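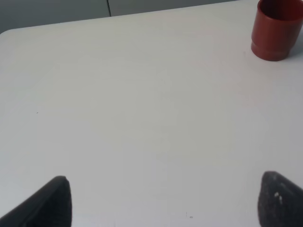 *Slide 1: wrist view, fingers open, red cup at top right*

Leave this up while people find seats. Start with thanks to Roel Segers for the slot, then straight in.

Opening, more or less word for word:

"I'm going to spend the next half hour on fingers, wrist cameras and controllers, and I'm going to enjoy it a great deal. We had two sets of fingers and two controllers, we tried every pairing, and we logged 3175 grasps. Of those, 176 were failures, and the failures are the bit I most want to talk about!"

Point at the cup up in the corner. From the wrist, this is what the start of a reach can look like: loads of white table, a fingertip either side and the target only partly in view. It looks like nothing much, but the controller has to decide which way to go from a picture like this one. Ask the room who would trust it. (Wait for hands. Don't rush this, last time I talked over them.)

Mention the small white specks on the right finger. They show up brighter than anything else on the dark surface. Dust, lint, scuffed coating, take your pick, but if you are training anything on wrist images you should know they are there. Wipe the fingers or don't, only be consistent about it within a run.

## Slide 2: what we compared

Keep this quick, the table is on the slide and they can read.

- Fingers: Jeno and Twal. Same gripper body, same opening.
- Controllers: Jitside, and our own older one, which the slide calls "house".
- Camera: Hemia at the wrist for everything. One camera all the way through, mounted once and left alone.

Say why the camera stayed put. In March we swapped fingers and nudged the camera bracket while doing it, and lost a week to results that made no sense. I was convinced the Twal fingers were hopeless. They were fine! The view had shifted a touch and the reach was landing short.

If anyone asks about force sensing, we had none on the fingertips. Park it for the end.

## Slide 3: fingers

Jeno first. They are stiff, they close the same way each time, and I'd hand them to a new starter without a second thought. Where they struggle is a thick rounded rim. They touch at a point, the object turns a little, and off it goes.

Twal are softer and wrap a bit. I loved using them on anything with a curve. The price is that the tip moves under load, so where the controller thinks the finger is and where it really is can part company. You see it most when the approach is at an angle.

Play clip A here (Jeno, plastic cup), then clip B (Twal, same cup). Say nothing over clip B until it has finished. The squash at the tip is lovely and people want to watch it.

Don't give a winner yet. Somebody will ask. Smile and carry on.

## Slide 4: glass 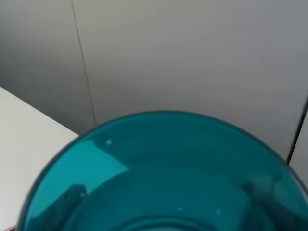 *Slide 4: teal glass bowl, close, from the wrist*

My favourite slide. Give it a good long pause.

"Where would you say the surface of this bowl is?"

Let them have a go. The rim is easy enough for us, it has that darker teal line round it, though even that is a bit soft at this distance. Now look inside. There is a pale patch at upper left from the white table, there are dark blurry shapes on both sides, and there are little bright points of light on the glass. Very little of that is the shape of the bowl, and a lot of it will change when the arm moves.

Our house controller hunted for strong edges and would happily follow a reflection. You could see it in the logs: a steady approach, then a swerve. Jitside plans a longer stretch of motion before it looks again, so it swerved less. On glass I thought that was a real step up. On the red cup the two were so close that I wouldn't argue with anyone who picked the old one.

Also worth saying: the crispest lines in this view are the seam in the wall and the edge of the table. Sharp lines in the background and a soft rim in the foreground is a nasty mix for anything that likes edges. We tried a cloth backdrop for one morning and I want to go back to that properly.

## Slide 5: the failures

Put the chart up and tell them to ignore the colours, I ran out of time to match them to slide 3.

Go through it from the left: missed altogether, touched and pushed away, held then dropped. The tall bar is the middle one. Pushing things away is mostly an approach problem, so softer fingers only help so much. I didn't expect that and it changed what I'm working on now.

Read out the log note from the Twal and house pairing: "closed beautifully on the reflection." It always gets a laugh.

## Slide 6: what I'd pick

- Mixed table, lots of plastic: Jeno fingers, either controller.
- Anything clear or curved: Twal fingers with Jitside.
- Camera: Hemia did well, but I'd like closer focus before I call it sorted.

Be clear that this is one bench, one kind of light. Soft light with hardly any hard shadows was kind to us. I'd be thrilled if somebody here ran the same set under a bright window and told me I'm wrong.

## Questions, likely ones

*Did you retune Jitside between finger sets?* Yes, closing speed only.

*Would a second camera fix the glass?* It might help with the rim. Haven't tried it. Would love to.

*Can we have the logs?* Yes, ask me or Roel afterwards. Failures are tagged by hand, so expect a few odd labels.

If there is time left, play clip C again at half speed.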